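Fourteen months on the sleep diary

17/01/2021

My GP in Tinari gave me the first sleep diary on a photocopied sheet. I was supposed to fill it in for two weeks. I'm still doing it, although these days I use a notebook, and a few people who read my earlier posts on insomnia have asked what I write down and whether it helped. So I'm putting it all in one place.

Some background for new readers. I have had generalized anxiety since college and trouble sleeping for nearly as long. For years I treated these as two separate problems. I saw one person about the worrying and took over-the-counter pills for the nights. When the pills stopped doing much I went back to the doctor, and she referred me to the sleep program at the Heydari clinic, which runs a short course of cognitive behavioral therapy for insomnia. There was a waiting list. I started in October, on a video call, with a therapist named Golshifteh Amini.

The first session was mostly her asking questions about times. What time do you go to bed? What time do you turn the light off? What time do you think you fall asleep? I didn't know most of the answers. I said I slept four hours a night. She asked whether that was every night or the bad ones, and I couldn't tell her. That was why she wanted me to keep going with the diary.

My columns are:

Time I got into bed
Time I turned the light out
How long I think it took to fall asleep
Times I woke up and for how long
Time I got up for good
Coffee, and when the last one was
Alcohol, yes or no
How the day was, one to five

I fill it in after breakfast. I was told not to look at the clock during the night, so the middle columns are guesses, and that is fine. The clock used to sit on the nightstand. It's in the hallway now and I can hear the alarm from there.

After the first two weeks we added it up. I was spending almost nine hours in bed and sleeping a bit under six of them. My four-hour nights were real but there were only three of them. I had been describing my worst nights as if they were all my nights. I felt a little stupid about this and she said it was very common.

The part of the course I disliked most was sleep restriction. You cut your time in bed down to something close to the time you really sleep, and you get up at the same time no matter what. For me that meant bed at half past midnight and up at half past six. The first week was bad. I was short with everyone at work and fell asleep on the bus to Leker and had to walk back two stops. I would not try it without someone checking on you, and there are people who shouldn't do it at all, including people with bipolar disorder or epilepsy, or people who drive for a living. Ask first.

By the third week I was falling asleep in under 30 minutes most nights. Then we moved bedtime earlier by fifteen minutes at a time. It took a couple of months to get to where I am now, which is bed at half past eleven.

The other rule is that if you're awake and getting worked up about it, you leave the bed. I have a chair in the front room with a blanket and a dull book on it. I've been reading the same history of canals since the winter I started. It has 563 pages and I'm on page 24. I sit there with the small lamp on until my eyes get heavy, and then I go back. Some nights I do this twice.

What the course did not fix is the anxiety. I want to be clear about that, having read a lot of blogs where one thing fixes everything. I still see my regular therapist and I still take an SSRI. The sleep is better and the days are easier to deal with when the sleep is better, but I still get a tight chest before phone calls and I still rehearse conversations in the shower. My average for the day column was a two and a bit when I started. It's now a little over three.

I also tried an app, Plamier, for a month. It does the adding up for you and draws a graph. I stopped because I was checking the graph at night, which put the phone back in the bedroom. The notebook stays in the kitchen drawer. If you can leave your phone alone the app is perfectly good.

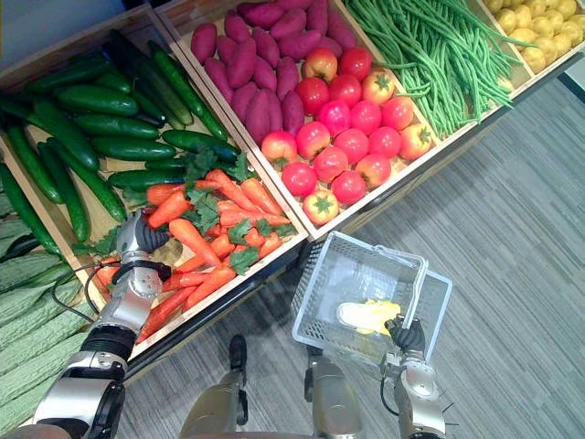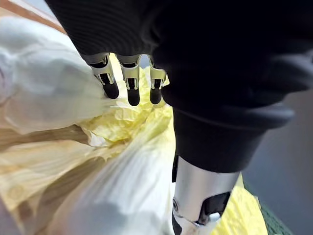
The worry list is the last thing I do each evening, and it's separate from the diary. I sit down at seven, well before bed, and write whatever is on my mind down the left side of a page. On the right I write the next thing I could do about it, if there is one. Most of the entries are small. Call the dentist. Find out what the letter from the pension people means. Groceries used to take up half the page, because supermarkets are one of the places where my anxiety gets bad, and I would lie there going over what to buy and when to go. Now the right-hand side says something as plain as carrots and cucumbers, with a time next to it, and I leave it there. Bigger things get a line too, even when the right side stays blank. My mother's health has been on the list most evenings this past year with nothing next to it. Golshifteh said a blank was allowed. I close the notebook at a quarter past seven and if one of the items comes back at two in the morning I tell myself it's already written down. That works on perhaps half of them.

I had one proper setback, last summer, when my hours changed and I let the getting-up time slide. Within two weeks I was back to lying awake until three. I went back to the strict times on my own, using the old sheets to work out where to start, and it settled down faster than it had the first time. I didn't book another session but I did email the clinic and got a short, useful reply telling me to leave out the afternoon naps.

A few answers to things people have asked me. I still drink coffee, two cups, both before noon. I don't use a weighted blanket; I was given one and found it too hot. I didn't notice any difference with magnesium. I can't say whether your insurance will cover a course like this, and the cost varies a lot, so call and ask about group sessions too, as they are usually cheaper.

The old notebook is full and I started a new one this week. I've dropped the alcohol column, as it was a no nearly every day, and added one for whether I went outside before lunch. I'll write again when there are enough pages in it to say something.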